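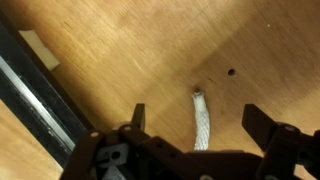

The top close up, with the two rope holes and the black rail down one side.

Shop > Workroom > Benches and tops > Rope-hole bench top

Search products Go

Rope-Hole Bench Top

September, by Dorothy Fothergill

I've been selling bench tops out of the Dornthorpe workroom for a good while now and this is the one I get the most emails about, so I've rewritten the page to cover the things people keep asking me. Grab a cup of tea, it's a longish one!

It's a flat, smooth top in a light honey colour, with two small round holes drilled through it so you can bring a rope up from underneath. You can see the white braided one coming out of its hole in the photo, with the other hole left empty. The idea came from Edgars Jõgi, who teaches knots and splicing in the evenings and was fed up with clamping things to his dining table. He wanted the rope to come up out of the work surface and stay where he'd put it, and he didn't want a great big cleat in the way of his elbows. I made him one, his class all wanted one, and that was that.

What people use it for

Knot practice is the big one. You tie a stopper knot underneath, pull the rope up through the hole and you've got a fixed end to work against, with both hands free. Thread the second hole as well and you can practise joining two ropes, or run one rope down and back up again to make a loop on top (brilliant for whipping and for anything plaited).

Dolores Dvorak bought hers for macramé cord and dog leads. Kelly Wainwright has two of them side by side at her youth group, and tells me the children fight over the end with the most light. I use mine for mending bag handles and, I'll admit, for standing my lunch on.

The wood

The grain is soft and streaky with some fine darker lines in it, and the colour changes a fair bit depending on where you stand. Under a bright lamp it goes quite pale and shiny, and away from the light it's much more of an amber. I mention this as I've had people write in thinking they'd been sent a different shade from the one they'd seen on here. Same top, different lamp! If you need it to match something, email me and I'll post you an offcut.

Every top has its own pattern of grain and I can't pick one out for you, sorry. I did try offering that for a month and it nearly finished me off.

The holes

Both holes are drilled by me on a Wednesday, which is drilling day, and I sand the rims by hand afterwards. They take rope up to 6 mm. You can get slightly thicker stuff through if it's soft and you're patient, but it'll drag and you'll curse me, so please don't order it for chunky rope. I can drill bigger on request for a small extra charge. Put the size in the order notes and wait for me to write back before you pay.

I don't line them. I tried little metal rings on the early ones and they kept popping out whenever anyone pulled at an angle. Bare wood has been kinder to the rope than I expected, and a rub of candle wax round the rim every so often keeps it running nicely.

The frame

The rail is black with a silvery metallic strip running along its length, and it makes the whole thing feel a lot steadier than a loose board on a table. I buy the rail in from Yazzie and cut it down here. It's the part that pushes the price up, and I've been asked plenty of times to do a version without it. I made a couple and they slid all over the place as soon as you gave the rope a proper tug, so I've stuck with the rail.

Give it a wipe with a dry cloth now and then. Fluff and rope fibres do love to gather along it.

Sizes and price

The standard top is 78 cm long and costs 78 pounds, which was an accident but at least I can remember it. Postage is on top and works out at the checkout. It goes out in one flat parcel that one person can manage, though it's awkward on a bus (ask me how I know).

I make them in batches, so if the button says out of stock it generally means a wait of around 21 days. Leave your email in the box and I'll let you know when the next lot is ready.

The rope isn't included. I used to throw a length in but everybody wanted a different sort — Edgars won't touch anything but braided, and Dolores likes a twisted cotton — so now I leave you to it. The Prolitum practice cord I stock is a nice one for beginners, it's soft on the fingers and shows up well against the wood.

Looking after it

Dry cloth for dust, barely damp cloth for anything sticky. Please don't soak it, and don't leave a wet rope threaded through overnight. If you get a mark, a light going over with fine sandpaper along the grain will usually shift it, then a dab of Grimier board wax buffed in with an old sock. I do mine twice a year, or when I remember.

Returns

If you don't get on with it, send it back within 21 days and I'll refund the top but not the postage. I can't take back ones with custom holes, for reasons I hope are clear. Anything that arrives knocked about, send me a photo and I'll sort out a new one. Citlali Valdovinos does the packing and she's very good, but couriers are couriers.

Questions to me by email please, I'm hopeless with the phone when the drill's going.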